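Grenus Putting Mat by Clurnance
Indoor practice mat for golf, rolled, with return slope

Item: Grenus, standard length
Color: green
Delivery: rolled in a carton, with the slope piece packed separately
In stock

The Grenus is a mat for practicing your putting at home. You can lay it on a floor of wood, tile or short carpet, and it needs no tools. Many of our customers keep it in a spare bedroom or a hallway and take it out in the evening.
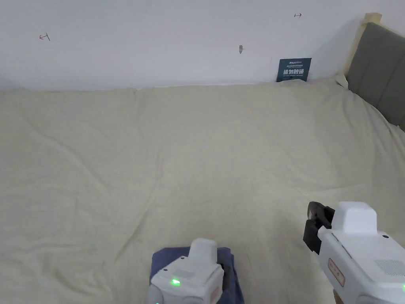
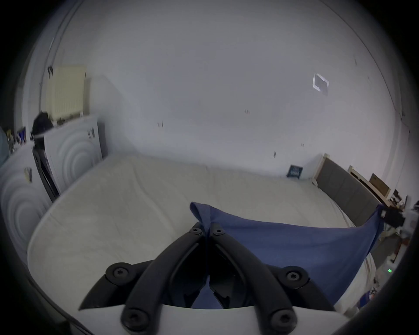

The surface is woven in one direction, and this direction matters. When you putt toward the slope, the ball runs at the speed of a well kept public green. When you turn the mat and putt from the other end, the ball runs slower, like on a green in the early morning. So you have two speeds in one mat, and it is good to use both of them in the same week. Players who practice only on the fast side often leave the ball short when they go back to the course.

There are three lines printed on the mat. The middle line is for the straight putt. The two outer lines open slowly toward the hole and show you how far the face of your putter was open or closed. Please do not look at the lines during the stroke. Look at them before, and then look where the ball has stopped.

The slope piece goes under the far end. It brings the ball back to you if the ball did not drop, and also if it dropped with the right speed. If you hit too hard, the ball goes over the back edge and stays on the floor. Some customers wrote to us that this is a fault. It is made so on purpose. A putt which goes over the edge would go far past the hole on a real green, and you should have to walk for it.

First use

Take the mat out of the carton and roll it the opposite way, with the green side outside. Leave it so for 30 minutes. Then lay it flat and put something with weight on both ends. A heavy book is enough. In winter the mat is stiffer and can need one night. Do not use an iron or a hair dryer on it, the backing is rubber and it will lift from the fabric.

If one edge still stands up after two days, please write to us and add a photo of the edge. We will send another mat, and you do not need to return the first one before.

How to practice with it

This plan is from Chiyo Shibata, who teaches beginners and has used the Grenus in her lessons since February. It takes 15 minutes.

Begin with 20 short putts on the fast side. Hold the putter only with your right hand for the first half (left hand, if you play left-handed). After this, step back to the second mark and putt with both hands. Do not change your feet between two putts if the last one was good. For the last minutes turn the mat and putt from the longest distance, and try to stop the ball just behind the hole.

She also says that one should use the same ball as on the course. A soft practice ball teaches your hands a wrong feeling, and it is hard to lose it again.

Care

Brush the mat with a soft brush in the direction of the weave. For a spot, use cold water and a little hand soap, and let it dry flat. Do not fold the mat. A fold line stays in the backing, and the ball will turn away at this place. Roll it always around the tube from the carton, green side inside.

Grenus or Macedo?

The Macedo is our wider mat. It has two holes and no return slope, and it is better for two players or for a club room. It is also much heavier, so it is not so nice to carry every day. If you practice alone and put the mat away after, take the Grenus.

The Darkiner alignment mirror fits on both mats and is sold separately.

Guarantee

We give 200 days of guarantee on the fabric and the backing, counted from the day of delivery. Shoes with spikes are not covered. Orders placed until 31st October get the storage bag free of charge, please choose the bag in the basket so that we do not forget to pack it.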